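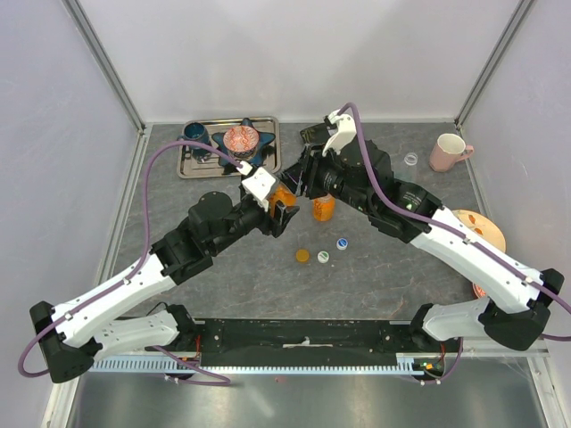 December 19, 2019

Spent the morning on the equipment list for next year. The current arms do the bottle work well enough. What we lack is spares. If one gripper goes, both arms stop, and Dullow quotes 8 weeks on anything from the wrist down. I have put in for two grippers and a set of cables. The cables are cheap and I should have asked for them in November. 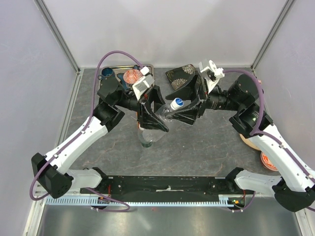
Neville Tindall

Loubna wants a second bench before any spares. Her figures allow more than 600 for the frame alone, without the wall panels, and I can't see where the panels come from. The Vurport price is lower but excludes delivery. Asked Ayman to get it in writing.

Finger wear is still not in the budget. The black faces are scuffed and we have no agreed point at which to replace them. Will put them down as a consumable, one line, and let Mostafa argue. 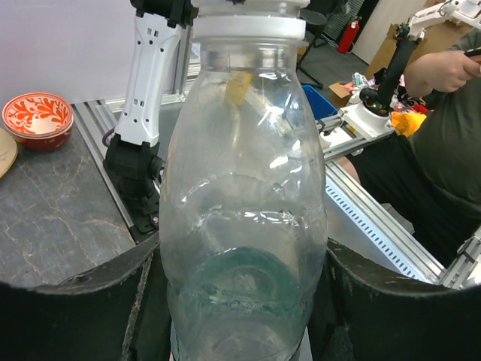
To order

Gripper, complete, 2
Wrist cable, 2
Finger sets, quantity to be agreed
Bench frame, on hold until Vurport reply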